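The Arm on the Back Bench

The simulator had been running since supper, and this was what the wrist view gave her.
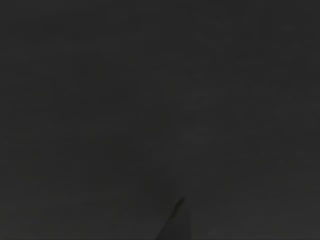
Wrist view from the simulator, one fingertip against dark gray.

Dewanti Liew leaned closer to the monitor and turned the desk lamp away from it. The gray stayed gray. At the bottom of the window she could make out the tip of a finger, slanting up to a rounded point, only a little darker than what lay behind it. She had drawn that finger herself, on graph paper first, then on the computer, over most of a winter.

She typed a line, ran it again, and got the same thing.

The workshop on Plerard Street closed at ten, but members with a key could stay as long as they swept up. Dewanti had a key. She also had the back bench, which nobody else wanted because the radiator under it knocked. The real arm was bolted to the far end of it with a towel over the top. Two of its joints worked. The third was in a shoebox, waiting for a bearing from Prangate that had been promised for Monday and had not come.

So she worked on the other arm, the one in the computer. The idea was that whatever it learned there, the real one could use later. Her brother said this was like learning to swim on a rug. He had said it at dinner, in front of their mother, and their mother had asked what the arm was for.

"It's for picking things up," Dewanti said.

"What things?"

"Buttons, to start."

Her mother had run an alterations shop in Trandimham for most of her life and had closed it in the spring. Her hands hurt in the mornings. She still sorted buttons in the evenings, out of habit, from the big cans into the small jars, and when one fell she left it on the floor until somebody came by. Dewanti had not said anything about that. She had just started drawing the finger.

She opened the log and scrolled. Run 1,174 had ended like the ones before it, with the arm reporting that it had arrived where it was told to go. That was the trouble with the log. It would say the arm had arrived, and it would say so in the same tone whether there was a button there or not.

At the next bench Swai was taking apart a bread machine. He was a retired bus mechanic and did not talk much while he had a screwdriver in his hand. After a while he put it down.

"Is it broken?" he asked.

"I don't know. I can't tell what it's looking at."

He came over and stood behind her chair with his glasses pushed up.

"Where's the light?" he said.

"What light?"

"In there. Did you put one in?"

Dewanti thought about it. She had put in a table. She had put in a tray, and a jar, and a button with four holes, which had taken her an entire Saturday. She went through the file from the top, slowly, with her finger on the screen. There was a line for a lamp. The brightness was set to 3. She remembered typing it. She had meant to come back.

"There's one," she said. "It's small."

"Well," said Swai, and went back to his bread machine.

She changed the 3 to 85 and then sat with her hand on the mouse and did not press anything. The radiator knocked. She was tired, and if it was not the lamp she would have to check where the camera pointed, and after that the table, and after that she did not know what. She had a bus at eleven. There were 177 lines in the file and she had written all of them alone, mostly at night, and she no longer trusted any of them very much.

She got up and lifted the towel off the real arm. It was ugly. One wire was green because she had run out of black. She took hold of the working joint and moved it through its travel, up and back down, and felt the little catch near the bottom where the gear was cut badly. She would have to file that. She wrote it on the masking tape stuck to the edge of the bench, under the other things written there – longer screws, ask about bearing, call Mom.

It was twenty past nine. Her mother would still be up, with the television going and the cans on the table.

She called, and it rang for a while.

"I was on the floor," her mother said. "I dropped a good one. The shell kind, with the gold edge."

"Did you find it?"

"No. It went under the stove, I think. Did yours pick anything up?"

"Not yet," Dewanti said. "I had the light wrong. Leave it there, I'll get it when I come."

"With the robot?"

"With the broom," she said, and reached over and started the run.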